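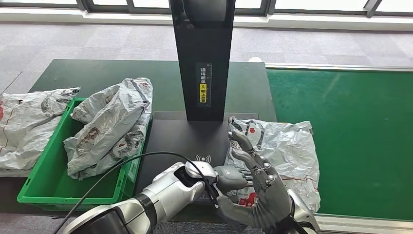

Erkmont's answer came back before lunch: the second hand is included in the lease, so we may as well plan the station around two. I have read that line several times and still don't see how "included" gets from their quote to our budget without costing anything. The service rate is per hand. So is the spares kit.

Station notes, February
Print this entry | E-mail this entry

Where the money stands. Erkmont wants a 6 month minimum on the arms and hands. Jullwood would sell outright but won't hold a price past the end of the month, and their sheet leaves out mounting, cabling and the floor work. I added those back in and the gap between the two mostly went away.

Parcels are the soft mailer kind, crumpled, slick, printed all over. The label has to end up facing up on the platform under the column, and then the bag goes to the belt. Every vendor sheet I have quotes picks per hour on boxes. Riquelme's says 400. On what? I asked for the same figure on plastic bags and got a brochure.

My own planning number is 163 an hour, and I made it up by being rude to theirs. Don't copy it into the request as if it were measured.

Things I want priced before anybody signs:
— replacement fingers, singly, with lead time
— a second crate position, so a refill doesn't stop the arms
— cable management (the loop over the arm bothers me)
— the Dreveo software seat, which renews yearly and which two of the three quotes forgot

Trial: ask for 100 bags of our choosing, mixed, labels down as often as up. Count drops and wrong-side labels separately. If Erkmont won't do it with one hand as well as two, I'd hold the order.

Still no reply on who pays return freight. Asked again at 4:15.

Comments (6) | Shares (0)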